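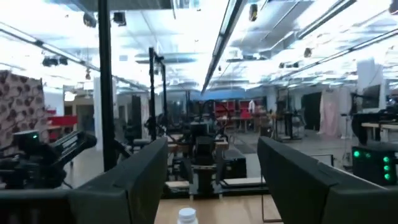 Schon wieder eine Ausschreibung. Schon wieder das Wort "innovativ", diesmal in der Überschrift und dann noch im ersten Absatz. Gesucht werden Vorhaben, die "neue Wege der Begegnung zwischen den Generationen" erproben. Erproben! Als ob man mit alten Leuten Kaffee trinken noch testen müsste.

Ich schreibe das schnell runter, weil der Antrag bis Mitternacht raus muss und ich stattdessen lieber schimpfe. Wer auch in einer Gemeinde oder einem kleinen Verein sitzt und Geld bei Stiftungen holt, kennt vermutlich alles. Wer in einer Stiftung sitzt: bitte trotzdem weiterlesen, gerade dann.

Meine These, damit sie mal dasteht: Private Förderer sollten aufhören, so gut wie ausschließlich Projekte zu bezahlen. Sie sollten Leute und Häuser bezahlen. Miete, Heizung, Gehälter, das Telefon. Lange. Ohne dass man alle paar Monate so tun muss, als hätte man sich neu erfunden.

## Der Besuchsdienst

Wir haben in Oston einen Besuchsdienst. Läuft vom Begegnungshaus Girkier aus, zweiter Hof, die Klingel klemmt. Menschen gehen zu Menschen, die nicht mehr rausgehen. Viele davon sind in den Neunzigern gekommen, aus Odessa, aus Riga, aus Taschkent, haben damals mit Wörterbuch beim Amt gesessen und sitzen jetzt mit schlechten Knien im dritten Stock. Manche sprechen wieder hauptsächlich Russisch, weil das Deutsche im Alter zuerst wegrutscht. Manche wollen vor den Feiertagen jemanden dahaben, manche wollen vor allem über den Sohn in Toronto reden. Manche wollen Schach.

Mehr ist es nicht. Kein Konzept dahinter, das man auf einer Tagung vorstellen könnte. Eine Koordinatorin mit halber Stelle, die weiß, wer mit wem kann. Frau L. nimmt keinen Besuch vor dem Mittagessen, Herr B. macht nur auf, wenn man vorher anruft und es zweimal läuten lässt. Solche Sachen stehen in keiner Datenbank. Die stehen in einem Kopf, und der Kopf braucht einen Arbeitsvertrag.

Die Koivisto-Stiftung hat uns das am Anfang bezahlt. Zwei Jahre. Großzügig, unkompliziert, nette Leute, ich meine das ohne Ironie. Dann war Schluss, Anschubfinanzierung eben, so hieß das auch im Vertrag. Wir waren also angeschoben. Wohin, hat uns keiner gesagt.

Anschub setzt ja voraus, dass da irgendwo ein Motor anspringt. Bei einer Firma vielleicht. Aber unsere Besuchten zahlen nichts und sollen nichts zahlen. Die Kommune fördert, was in ihre Richtlinie passt, und die Richtlinie kennt "offene Angebote", also solche, wo Leute hinkommen. Unsere kommen nirgendwo hin, deswegen gehen wir ja. Die Pflegekasse zahlt Pflege. Schach ist keine Pflege.

Also neuer Antrag. Anderer Förderer, gleiches Angebot, anderer Name. Beim Trollier-Fonds hieß der Besuchsdienst dann "Brücken der Erinnerung" und hatte eine Biografie-Komponente. Heißt: die Besuchten sollten nebenbei ihr Leben erzählen und jemand sollte es aufnehmen. Ein paar haben das sehr gern gemacht, das gebe ich zu. Eine hat die Besucherin rausgeworfen. Eine andere hat gefragt, ob sie jetzt stirbt.

## Die Antragssprache

Vierzehn Seiten hatte der letzte Verwendungsnachweis. Ohne Anlagen. Dafür durfte der eigentliche Zweck, das Feld hieß "Warum braucht es Ihr Vorhaben?", genau 600 Zeichen haben, mit Leerzeichen. Ich habe den Satz über die Einsamkeit am Ende rausgekürzt, weil "Nachhaltigkeit der Wirkungskette" noch rein musste. Danach wurde im Onlineportal gefragt.

Und dann die Indikatoren. Wie viele Besuche, wie viele Erstkontakte, wie viele "Aktivierungen". Eine Aktivierung liegt vor, wenn die besuchte Person danach selbst an einem Angebot im Haus teilnimmt. Verstehe ich schon, man will wissen, ob es was bringt. Aber wer bis zu ihrem Tod jede Woche Besuch bekommt und das Haus nie wieder verlässt, taucht in dieser Spalte nicht auf. Null. Formal ein Misserfolg.

Ich habe nichts gegen Rechenschaft. Das Geld gehört uns nicht, es kommt aus Nachlässen, aus Firmenvermögen, aus Familien, die sich was dabei gedacht haben. Da muss man zeigen, wo es hinging. Jede Quittung, gern. Aber eine Quittung zeigen ist was anderes als dauernd Neuigkeit nachweisen. Das eine ist Ehrlichkeit, das andere ist Werbung in eigener Sache, und die verdirbt auf Dauer die Sprache. Man merkts an sich selber. Ich habe neulich beim Abendessen "niedrigschwellig" gesagt. Über einen Salat.

## Was die Gegenseite sagt

Ich habe darüber mit Lauri Saarinen gestritten, früher Referent bei Koivisto, inzwischen raus aus dem Geschäft und entsprechend gesprächig. Seine Einwände sind nicht dumm, deshalb der Reihe nach.

Erstens, sagt er, eine Stiftung, die dauerhaft fördert, ist irgendwann voll. Die Erträge sind verteilt, immer an dieselben, und wer neu kommt, steht vor der Tür. Stimmt. Das ist ein echtes Problem und ich habe keine elegante Lösung dafür. Nur: der jetzige Zustand ist für die Neuen auch nicht toll. Die kriegen ihren Anschub und stehen dann mit uns zusammen vor der nächsten Tür, wo wir uns gegenseitig mit immer schöneren Projekttiteln überbieten. Lieber weniger Leute fördern und die dafür richtig. Absagen tun weh, aber eine klare Absage kostet mich einen Nachmittag. Eine Zusage, die ausläuft, kostet mich die Koordinatorin.

Zweitens: Abhängigkeit. Wer sein Gehalt von einem einzigen Förderer bekommt, der redet dem irgendwann nach dem Mund. Auch richtig. Aber wir reden doch jetzt schon allen nach dem Mund, bloß abwechselnd. Wenn ich weiß, dass die Miete für fünf Jahre steht, traue ich mich eher mal zu sagen, dass eine Idee aus der Geschäftsstelle Quatsch ist. Bei Vertragsende in vier Monaten sage ich: spannender Ansatz.

Drittens, und das war der Punkt, wo er lauter wurde – Stiftungen seien kein Ersatzstaat. Was dauerhaft nötig ist, müsse dauerhaft öffentlich finanziert sein, und wer das private Geld in den Alltag steckt, entlasse die Politik aus der Pflicht. Da bin ich halb bei ihm. Ich hätte auch lieber einen Haushaltstitel. Aber Herr B. ist sehr alt und kann auf die Haushaltsberatungen nicht warten. Und es gibt Dinge in einer Gemeinde, die will ich gar nicht vom Staat organisiert haben. Wer mit jemandem vor Pessach die Schränke durchgeht, das soll bitte aus der Gemeinde kommen.
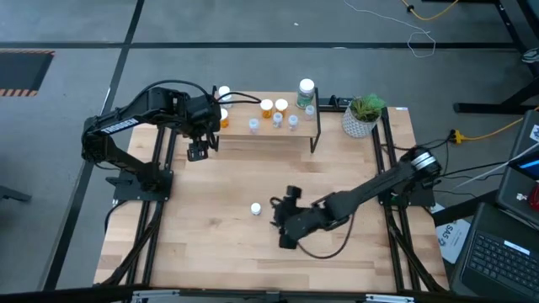 Was Lauri übrigens nicht bestritten hat: dass der Projektzwang auch den Stiftungen selbst schadet. Die sitzen ja auf einem Berg abgeschlossener Vorhaben, alle erfolgreich laut Bericht, und keiner kann sagen, was davon noch da ist. Er meinte, er habe in seiner ganzen Zeit dort kein einziges Mal ein Projekt besucht, dessen Förderung schon länger vorbei war. Gab keinen Anlass. Gab auch keine Reisekostenstelle dafür.

Woher kommt das Ganze eigentlich? Ich glaube, zum Teil aus Eitelkeit, und zwar auf beiden Seiten. Förderer wollen am Anfang von etwas stehen, beim Bandschneiden. Wir wollen auch, dass jemand klatscht. Die Gründung kriegt den Empfang mit Streichtrio, das neunte Jahr kriegt eine Mahnung vom Gasversorger. In den alten Gemeindestatuten, soweit ich die kenne, war das anders aufgeteilt. Da gab es eine Kasse für die Kranken, eine für die Bräute ohne Mitgift, eine für die Beerdigungen. Jahrzehntelang dieselben Kassen. Krank wurde man halt immer wieder, und keiner hat verlangt, dass der Krankenbesuch jetzt mal digital gedacht wird.

## Konkret

Was ich will, in der Reihenfolge, in der es mir einfällt.

Laufzeiten von mindestens fünf Jahren für alles, wo Menschen sich an Menschen gewöhnen müssen. Darunter hat es bei alten Leuten keinen Zweck, die brauchen manchmal ein Jahr bis sie die Kette von der Tür nehmen.

Einen ehrlichen Anteil für Verwaltung. Nicht versteckt in "Projektsteuerung", einfach als Verwaltung. Unsere Buchhaltung hat für eine einzige Prüfung so lange gesessen, dass uns das über 600 Euro gekostet hat, und die durften wir nirgends abrechnen. Die Prüfung galt einem beanstandeten Fahrschein.

Ein Auslaufen, das den Namen verdient. Wenn schon Schluss ist, dann ein Jahr vorher Bescheid und gestaffelt runter. Nicht das Schreiben im November, dass sich der Förderschwerpunkt verändert hat.

Und Fragen im Formular, auf die man mit "wie bisher" antworten darf. Das wäre mir fast das Liebste. Was ist neu an Ihrem Vorhaben? Nichts. Wir machen es gut und wir möchten damit weitermachen.

Ich weiß schon, dass einzelne Häuser das inzwischen probieren, Sockelförderung, Vertrauensförderung, es gibt da verschiedene Namen. Oft als Pilot. Befristet, mit Evaluation. Na ja. Immerhin.

Lauri meinte zum Schluss, ich solle den Text doch einfach dem Antrag beilegen. Anlagen sind im Portal aber nur als PDF erlaubt und nur die aus der Liste, und eine Meinung steht nicht auf der Liste. Ich schreibe jetzt also die Begründung fertig. Arbeitstitel "Schach verbindet", mit Tablet-Komponente. Die Koordinatorin hat drübergelesen und gefragt, wer die Tablets aufladen soll. Muss ich noch reinschreiben, irgendwo bei Personalkosetn.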